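Kitchen Basics, Week 4: Stocks and Broths

Hi all, these are my notes from Tuesday, tidied up a little for the people who were stuck at the back by the extractor fan and couldn't hear a word I said. Bring them with you next time, we'll be using the stock you froze.

So, bones first. For chicken stock I like backs and wings, because they're cheap and full of the stuff that makes stock set like jelly in the fridge. Ask at the meat counter at Van Wyk, they usually have a bag of backs behind the glass if you go before noon. Beef bones want roasting until they're properly brown. Chicken you can roast or not, it just depends on whether you want a dark stock or a pale one (I go pale for soup and dark for gravy).

Put the bones in your biggest pot and cover with cold water. Cold, please! Starting cold gives you a clearer stock and it's easier to skim. Bring it up slowly and take off the gray foam with a spoon as it rises. Then turn it right down – you want a lazy bubble here and there. A hard boil churns the fat back in and you end up with something cloudy and a bit greasy.

Vegetables go in after the skimming. Onion, carrot, celery, a bay leaf, a few peppercorns, parsley stems if you've got them. No cabbage or broccoli, and go easy on the carrot or it gets sweet. Somebody asked about onion skins and yes, leave them on, they give a lovely color.

Times: chicken gets 4 hours, beef gets all day if you can stand it, and fish is done in well under an hour. Vegetable stock is quick too, and it goes bitter if you forget it.

Don't salt it! I say this every week and I'll keep on saying it. You'll be cooking the stock down later and the salt stays behind while the water goes. My batch from class weighed 1190 g strained, and I boiled half of it down for a pan sauce that would have been inedible if I'd seasoned it at the start.

Strain it, cool it fast (pot in a sink of ice water, stir now and then), and get it into the fridge. Lift off the fat the next day and keep it for roast potatoes. For the freezer I do 100 ml tubs, which are just right for a sauce, plus a couple of big ones for soup.

For next week: one onion each, your frozen stock, and an apron.

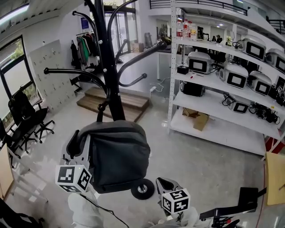
Page last changed: June, Tuesday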